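Looking after the hand-held rig: a talk with Bouchra Filali

Bouchra Filali has kept the hand-held gripper rig at Istlow running for 2 years. Before that she repaired sewing machines and label printers, and she says most of what she does now is the same kind of work. We spoke at her bench, where she had one gripper open and a tray of small screws under a lamp.

The rig is a pair of grippers held by a person, with a harness over the shoulders and cables running to the hands. Someone wears it and does ordinary jobs around a room, and the recordings go to the group at Astudar that trains the robot arms. Filali's part is everything before and after the recording.

"People ask me about the software and I send them to Clem," she said, meaning Clem Lockyer, who handles the files. "I do cables, jaws, straps and stickers. If the jaw opens all the way and closes all the way and the numbers agree with that, I'm happy."

She starts each morning with the cables. They are thin, and they have to hang in a loop long enough for a full reach but short enough to stay clear of whatever the wearer is picking up. She plugs everything in, puts the harness on herself and reaches up, down and across while watching the signal on a laptop. A bad cable will usually show itself as a dropout at one end of the reach.

"The break is nearly always right behind the plug. You can bend it with your fingers and watch the signal go. I used to tape them and get another week. I don't do that anymore. I cut it back and put a new plug on, or I throw it out."

Spare cables hang on a hook behind her door, each with a paper tag giving the day it was made up. The last failure cost them a whole morning of recordings, 70 of them, with no opening width for one hand. Warrick Prendergast, who runs the sessions, asked whether they could be saved. They couldn't.

Next come the jaws. She wipes the tips with a damp cloth, lets them dry and closes them on a strip of paper. If the paper pulls out easily, the tips have worn or something in the slide is holding them apart. Dust is the usual cause. She opens the housing, brushes out the slide and puts on a very small amount of dry lubricant. Oil was tried early on and picked up lint from everything it came near.

"Then I zero it. Closed, hold, press. Open, hold, press. Do it twice. If the second one doesn't match the first, don't write it down, go find out why."

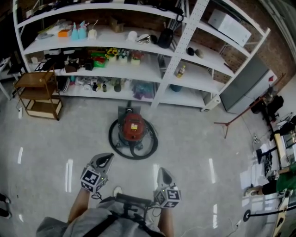
Both grippers up in front of the vacuum cleaner, with the green lights showing on the marker cubes.

The marker cubes at the base of the grippers take up more of her time than she expected. The printed squares on them are how the position of each hand gets worked out, so a scuffed corner matters. She replaces a face when she can see damage at arm's length under the bench lamp. The old print is peeled off whole, the plastic underneath is cleaned with alcohol, and the new one is laid down from one edge with a plastic card.

"You get one try. If there's a bubble, it comes off and you start over with a new one. A bubble moves the corner, and then the hand is in the wrong place all day and it looks fine to everybody."

She also keeps a drawing taped inside the lid of the case that shows which print goes on which side. Early on, Rochelle Doolan put two of them back in swapped positions after a cleaning. The result was a hand that seemed to point backward whenever it turned. Doolan made the drawing herself the same afternoon.

Shiny surfaces are the other trouble. On a glossy floor the ceiling lights come back as long bright streaks, and a marker print with any gloss to it can do the same at the wrong angle. Filali switched to matte paper in January and has had fewer lost positions. She would like dimmer lights in the room too, but the room has other users.

I asked what makes a session go badly when the equipment is fine. She said the harness. Straps that fit one person in the morning get passed to someone shorter after lunch, and the handle bar ends up too low. Then the cables drag on the forearms and the wearer starts holding the elbows out to make room.

"I mark the strap with chalk for each person. Chalk washes out. Marker pen doesn't, and then you have 4 people's lines on there and no idea which is yours."

Vacuum cleaners and other things with hoses are harder on the rig than small objects. The wearer leans in, the cables swing forward, and a hose or a handle can catch them. She asks people to stop and step back when that happens, and to leave the unhooking to whoever is standing by. Pulling loose with a gripper in each hand is how plugs get bent.

The batteries are charged overnight in a metal box. She writes the start and finish voltage in a notebook, along with any part she has changed. The entries are numbered, and the most recent when I visited was 867, dated December 14, 2018: "R jaw, new spring, zeroed, second zero same."

The spring had been weak for some days. It still closed, she said, but it came back slowly, and the wearer had begun to wait for it. She had noticed the pause before she noticed the spring.

A second rig is due to be put together for the Drernomgate site. Digby Hapeta will look after that one, and he has been sitting in on her mornings to learn the routine. So far she has let him do the cables and the zeroing. He starts on the marker prints next, with a stack of old ones to practice on.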